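Urndale Table Tennis Club
Minutes of the equipment and room meeting, January 2020

Held in the back room at Urndale, start delayed, heating again. Apologies received from Prallville, roads bad. Last minutes taken as read, one correction: the barrier order was Leiva, not Dristeck. Signed.

1. Matters arising
Key to the side cupboard – found, now on the hook by the kettle. Spare net posts still missing a clamp. Dristeck say they don't sell the clamp on its own, only the full set. Agreed not to buy the full set. Carried over.

2. Balls
Long one this. Stock check done before the meeting, 391 balls fit for play, all sorts mixed in together, some very old. Juniors complaining that the bounce is all over the place and you can't practise serves with three different kinds in one go. Fair point, accepted.

Proposal to buy 1000 training balls from Dristeck in one order and split with Prallville. Some discussion on whether Prallville would pay up front this time. Felt they would if asked in writing. Match balls to be bought seperately and kept out of the practice stock altogether.

Cracked ones to be thrown away on the spot please, not put back. Raised last May as well.

3. Storage
Cardboard boxes have had it, bottoms going. Agreed to move over to plastic bins. See-through kind prefered so you can tell what's left without tipping it all out. Bin to sit flat on the table and be low enough for the little ones to reach in. Lids not needed for practice, wanted for the van.

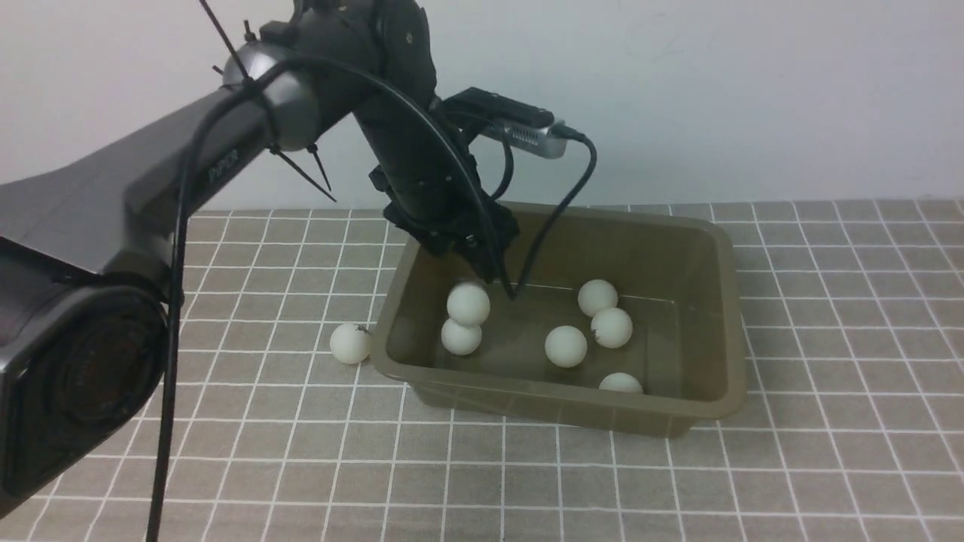

Bins and mats

Brown translucent bin liked by most, ping pong balls easy to spot in it. One voice for clear plastic instead, no strong feeling. Grey mat with the white grid also liked, stops things sliding about and gives you a straight line to set the bin against. Question whether it wipes clean – to be tried.

Agreed: five more bins, same sort if Leiva can get them, otherwise nearest match. Labels on the short end, big letters, marker pen will do. Mats to wait until the price comes back.

4. Room
Floor slippy near the fire door. Sweep before play, not after, and use the wide broom. Tables to be folded and put against the long wall at close, nets off first. Two were left up over the holidays and the hall people weren't pleased.

Lights on the far side flickering again, reported, reported again.

5. Match at Prallville
Squad travelling, 21 including parents. Minibus booked. Bring own water, the tap there is no good. Balls supplied by the home side so no need to take ours, but one bin to go along for the warm up.

6. Money
Order in item 2 to come out of equipment. Leaves enough for the bins and almost nothing else untill subs are in. Late subs to be chased this month, a polite note first.

7. AOB
Lost property box full, to be cleared. Tea money short again. Request for a second practice night for beginners, hall has a slot, cost to be found out and brought back.

Actions
Write to Prallville re split – secretary
Place Dristeck order once reply in – secretary
Ask Leiva re bins, mat price – equipment
Clamp, try second hand – equipment
Hall re lights and extra night – chair

Closed late. Next meeting same room, date to follow by email.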